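Open day at the Edidham candy works
June 12, 2026

The Tolline candy works in Edidham opens its doors to the public once a year, and this was my first time getting a ticket. Tours go out in groups of 14 and last 50 minutes. I was in the second group of the morning. Parking is behind the loading dock, and you sign in at the side entrance on Nwachukwu Street.

Our guide was Walid Hakim, who runs the boiling room. He handed out hairnets and went over the rules, mostly about jewelry and phones near the kettles. The works has been on this site since 1944, though the oldest part of the building is now offices.

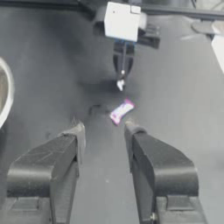 Boiling is done in copper kettles, and the syrup is poured onto long cooling tables where the color and flavor are folded in by hand. The room smelled strongly of peppermint. From there the candy is stretched, cut and sent upstairs to wrapping. Wrappers change more often than recipes do, according to Hakim. The glossy white and magenta-pink one is a good example of how bright they run now, compared with the plain wax paper in the display case by the stairs. The wrapping room is loud and we only stayed a few minutes. The main line had been slowed down so that we could follow it.

Next came the storeroom, which is kept cool and dry all year. Stock for December starts building up in late summer. Fares Akl, the shift lead there, showed us the pallet racks and explained how batches are dated. Someone asked about sugar prices and got a long answer. 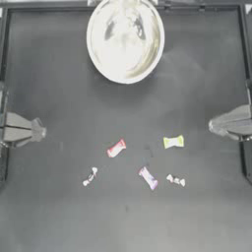 Tasting and shop

The tour ends with a tasting. Small wrapped candies and a white bowl are about as fancy as it gets, and that suited me fine. I liked the anise best. The lemon was too sour for me, but two people in my group bought a bag each. The shop is one counter and takes cards. Mixed bags are cheaper by weight than the boxes.

Wear closed shoes, as sandals are turned away at the door. There are two flights of stairs and no elevator on the tour route. The number 86 bus stops across the street.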